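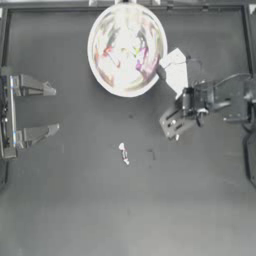 Mar 3, 2020
Quaye Survey Methods Group

4. What the small gift did, and what it probably did not do

The claim we set out to check is an old one. Put something small in the envelope with a household survey, the advice goes, and more people will send the survey back. The advice is repeated in training notes, in grant applications and in the sales material of at least one firm that packs envelopes for a living. We have repeated it ourselves. When we went back through our files to see what we were relying on, we found a good deal of confidence and not much that would bear weight.

The Wornon mailing was supposed to settle the matter for our own purposes. In April a questionnaire on neighbourhood noise went to 2789 households on 34 streets, and 485 came back in a state we could use. That is fewer than one in five, which is poor by the standards people quote and fairly ordinary by the standards people meet. Some streets got a plain envelope and others got an envelope with a gift. Streets were assigned whole, so that neighbours comparing their mail over a fence would find they had been treated alike.

Assigning whole streets has a cost, and earlier write-ups of this kind of work have tended to skate past it. Streets are not interchangeable. Two of the gift streets in Wornon back onto the rail yard, where residents had been complaining about shunting at night well before our envelope arrived. Those households had every reason to fill in a noise survey and would likely have done so if we had sent it with a parking fine. On the other side, one of the plain streets is mostly short-term rentals, and a fair part of that mailing was probably never opened by anyone who lived there. Drop those three streets from the comparison and the advantage of the gift shrinks to something we would be embarrassed to recommend spending money on. Leave them in and it looks respectable. We don't think a result that depends so heavily on a rail yard should be called a result about gifts.

Our partner on the project, Buva, reads the same returns differently. Its position is that the rail yard streets should stay in, as real mailings always include some people with a grievance. That is true. It is also true of the plain streets, which had no rail yard, and this is the whole difficulty. Buva sells envelope packing. We do not say this to suggest bad faith, only to note that its earlier reports have never, so far as we can find, concluded that a client should put less in the envelope.

4.1 The kind of gift

Much of the writing on this subject treats "a small gift" as if it were one thing. A pen, a tea bag, a bookmark and a packet of seeds all go into the same column, and the column is then set against no gift at all. The trouble begins when the reader wants to know what to buy. The choices differ in weight, in price, in how they travel through sorting equipment and in what they seem to say about the sender. A pen says you are expected to write. A packet of seeds says the sender has thought about your garden, or wants you to believe so. A piece of candy (the single wrapped sort, as in Figure 3) says very little, and its supporters hold that this is its strength.

Figure 3. Single wrapped candy in a green and white wrapper.
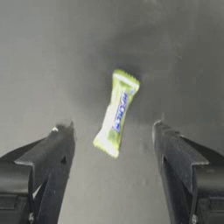

We are not convinced that saying little is a strength. The argument runs that a gift with no obvious value creates a mild sense of debt without making the recipient feel bought. It is a pleasing argument and it may even be correct, but it has the awkward property of explaining every outcome. If returns go up, the debt was felt. If they stay flat, the gift was too slight to create one. If they go down, people felt bought after all. We looked through the project notes for a prediction made ahead of the mailing that could have turned out wrong, and did not find one, including in the notes we wrote.

There is also the matter of who opens the mail. In a house with children the gift may be gone before an adult has seen the covering letter, and whatever debt exists is then owed by a six-year-old. People with diabetes, people who avoid gelatine and people who simply will not eat something that arrived from a stranger are not rare, and any of them may think less of the survey for it. Several returned forms had remarks in the margin to this effect. Margins are a bad source of evidence – the cheerful do not write in them – but the remarks were pointed enough that we would not want to dismiss them.

4.2 The Beno comparison

Beno is often held up as the case that proves the rule. It is a smaller place than Wornon, the mailing there was done by hand, and the returns on the gift streets were plainly higher. We asked for the original sheets and were sent most of them. Three things stood out.

First, the gift envelopes were larger. A thick envelope doesn't fit through the older mail slots in Beno, so carriers knocked or left it on the step, while the plain envelopes went through the slot with the flyers. Any effect of the gift is mixed up with the effect of not being stuck inside a grocery flyer. Padding the plain envelopes with folded card would have dealt with this at almost no cost. It was suggested at the time, according to a note on the sheets, and was turned down on the ground that it would slow the packing.

Second, reminders went out on different days. The gift streets got theirs before a long weekend and the plain streets after it. We can't say which way this pushes, and neither can anyone else.

Third, and to our minds most serious, the returns were counted until they stopped looking interesting. The sheets have no closing date. Forms from the gift streets were still being added well after those from the plain streets had been bundled and boxed. Perhaps no late forms came in from the plain streets. The sheets give no way of telling.

None of this shows that gifts do nothing. A modest effect may well be there, and a properly run mailing might find it. What we object to is the step from "may well be there" to a fixed line in the budget. The money spent on gifts in Wornon would have covered a second reminder to every household that had not replied, and reminders have the dull merit of being easy to compare and hard to eat.

4.3 Quality of the returned forms

A higher return rate is only worth having if the extra forms are worth reading. We went through the Wornon returns for skipped pages, for the same answer ticked all the way down, and for the open question at the end, which most people treat as optional. Forms from the gift streets were no fuller than the others. On the open question they were slightly thinner, though the rail yard households again muddy the picture, having a great deal to say about shunting and almost nothing about anything else.

It could be argued that reluctant people, once nudged, fill in reluctant forms, and that a reluctant form still beats a blank. For simple counts we would agree. For the questions that Wornon wanted answered, about what sort of noise bothers people and at what hour, a page of ticks in the middle column adds bulk and very little else. We have kept these forms in the main tables and marked them, so that readers who would prefer to leave them out can do so and see what changes.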